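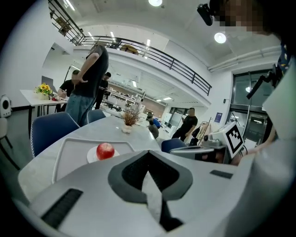

Apple Week is back at the Tamley Street lounge in Drindholm, and this year it fills the whole ground floor! Doors opened Friday, 10/16/20, and the fruit will be out every day for 7 days, with a fresh delivery each morning from the Prosov orchard just outside town.

The idea is as simple as ever. Come in, find a chair, and taste an apple you have never tried before. Each one is served whole on a white plate, and you get a little card to write down what you think of it. Last year's cards were a joy to read -- one visitor compared a russet to "a pear that went to college" -- and all of them are pinned up by the front desk again.

Regulars will notice the room has changed since August. The navy chairs with the pale piping are here to stay, and they are every bit as comfortable as they look. There are sunflowers out too, bright yellow and very cheerful on a gray October afternoon.

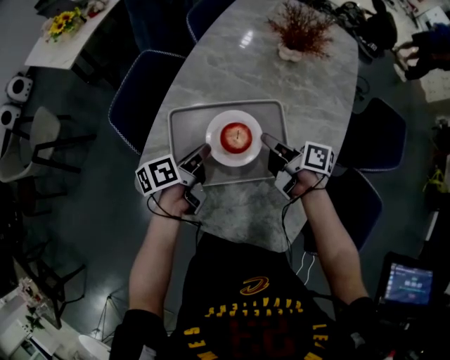
The red ones have been the early favorite, crisp and just a bit tart, and the orchard says the warm end to the summer gave them their color. Fans of baking apples should wait for Tuesday, when the big green cookers arrive along with a tray of turnovers from Chraibi Bakery. Those went in under an hour last time, so come early!

The lounge has set aside 505 apples for the week, and the first 100 visitors will each take home a paper bag with 2 extra to share. Entry is free, and kids are very welcome. Tasting runs from noon until 6 p.m., with the last plates going out at half past five. Parking is behind the building, and the side door on Tamley Street has a ramp for strollers and wheelchairs.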